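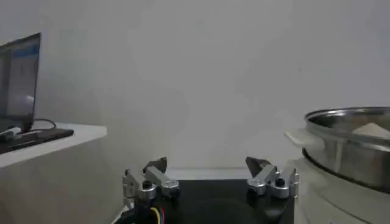 **For immediate release**

# Skotport brings its junior tryouts to Flosdale, and would like your child to bring shin guards

FLOSDALE, August. Skotport, the youth soccer program that has spent most of its life explaining to people that it isn't a boat club, will hold open tryouts at the Roten ground in Flosdale before the new season. Players ages 9 to 14 are welcome. So are parents, provided they stand behind the rope.

The tryouts are free. There is no registration fee, no "development fee," and no commemorative hoodie that you have to buy to collect your child at the end. Players who are picked will train with one of the Skotport junior squads through the winter. Players who aren't will get a short written note on what the coaches liked and what to work on, and can come back in the spring with our full blessing.

"We want to see kids we've never heard of," said Bernd Grube, head of junior soccer at Skotport. "We already know about the tall one who scores all the goals. Everyone in the valley knows about him. His grandmother has called me twice."

Grube has been watching youth games in the area for 22 years, most of them in the rain. He is known for writing on the backs of envelopes and for leaving at halftime if he has seen what he came to see, which some coaches take as an insult and others as a sign of hope. At the tryouts he has promised to stay for the whole thing and to use actual paper.

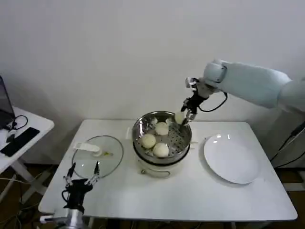
The format is simple. Everyone warms up together, then splits into small-sided games on short fields, where it is hard to hide and nearly impossible to spend an hour on the wing admiring the hills. Teams get mixed again every few minutes. After a break, there is one longer game on the full field. There will be no timed sprints, no cone drills and no juggling contest. Skotport tried a juggling contest once. The winner was a wonderful juggler and now plays the trombone.

Imke Rieger, who coaches the under-12s and designed the day, says she pays most attention to the moments after something goes wrong.

"A kid loses the ball. Fine, that happens to everybody," Rieger said. "Do they chase it? Do they shout at a teammate? Do they look over at Dad? I can teach a pass. I have had much less luck teaching the other thing, especially to Dad."

Goalkeepers will be looked at separately for the first part of the session and then join the games. The program is short of goalkeepers, as every program always is, and Grube has let it be known that any child who volunteers to go in goal without being asked will be treated as visiting royalty.

## A new sponsor and a drier bench

The tryouts are the first event backed by Kleinschmidt, the Flosdale roofing firm, which has signed on as junior sponsor for 2 seasons. The deal pays for match balls, bus travel to away games and a roof over the substitutes' bench at Roten. The last item was the firm's own idea. Its owners have two former Skotport substitutes in the family and feel strongly on the subject.

Kleinschmidt's name will appear on the front of the junior shirts. A proposal to put it on the back as well, in letters that could be read from the highway, was discussed in a friendly spirit and set aside. 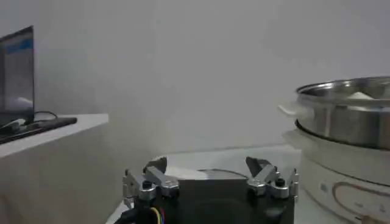 Skotport also hopes the day will answer a question it hears a lot: whether the program only takes players from the bigger clubs. It doesn't, though the record could be better. Last season most of the new faces came from the same handful of teams, largely for the reason that those teams play near a good parking lot. Grube says this is embarrassing and that he plans to spend more of the coming year on narrow roads.

To help with that, any small club that would like a Skotport coach to come and watch a game can ask for one by email. No highlight video is needed. Rieger would in fact be grateful if people stopped sending them. "I've seen a great many goals set to loud music," she said. "I'd like to see someone take a throw-in."

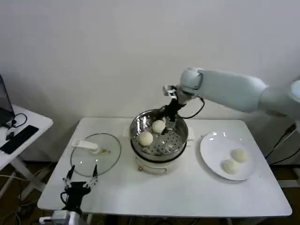 ## What to know before you come

- Check-in opens at 9 a.m. at the gate on the clubhouse side. The other gate is locked and has been for years.
- Bring cleats, shin guards, a water bottle and a plain shirt. Please leave the replica jerseys at home, as it gets confusing when four players are all wearing the same superstar's name.
- A parent or guardian has to sign the form at check-in. The form is one page.
- Parking at Roten is limited. The field beside the ground is open for cars if it's dry, and belongs to the cows if it isn't.
- Spectators are welcome to clap. Coaching from the sideline is reserved for the coaches, who have been through a long course and would like to get some use out of it.

Results will go out by letter within the week. Skotport will not be posting a list online, and phoning Bernd Grube at home won't speed things up, even for grandmothers.

## About Skotport

Skotport runs junior soccer squads for girls and boys from its home ground at Roten. The ground holds 1,000 people, a figure that has yet to be tested.

**Press contact:** Imke Rieger, Skotport junior office, Roten ground, Flosdale. Reporters who wish to attend should check in at the gate with everyone else. Shin guards optional.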